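Home care list > Bathrooms > Brushes and cleaners
Posted October 29, 2024 by Marta Pylypenko

Asger Kárason wrote:
> Switched to the Wosia tablets in February and I haven't needed
> a brush since. Drop one in, leave it overnight, flush. The box
> says 2,000 flushes. Why is anyone still scrubbing?

Asger, I'd like to know who stood there and flushed 2,000 times. I bought the same box on your say-so and the ring under the rim came back before I'd used half of it. The water smelled like a swimming pool and the porcelain above the waterline looked just as it always had. Of course it did – a tablet can't reach up there.
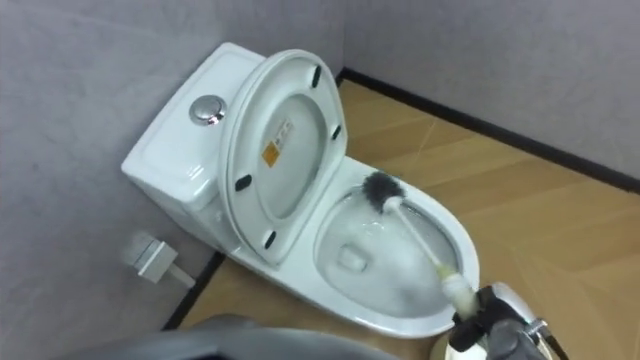 So I'm back to a plain round brush with dark gray bristles and a long white handle. Lid up, seat up, start high under the rim and work down to the drain last. Most people do the drain first and then drag it all back up the sides.

I'm no more convinced by the Vesora flat silicone head that Elsie Lambert keeps recommending. It wipes nicely. It doesn't get into the back, behind where the seat hinges, and in our house that's where the trouble is.

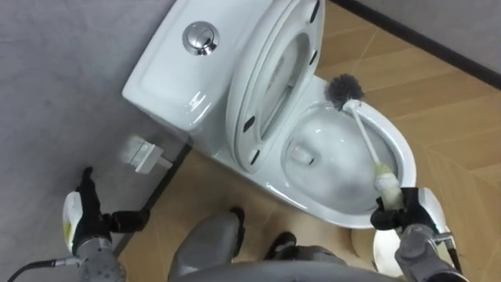
Round brush head up at the inner rim, seat and lid raised.

Wilma asked about drying. I trap the handle under the seat and let the head drip over the bowl before it goes back in the holder. Does it make the bristles last longer? I doubt it, but the holder stays cleaner.

If somebody has used up a whole box of tablets and can show me a clean rim without any brushing, I'll read it – with interest.

Marta

Contact the list owner | Back to top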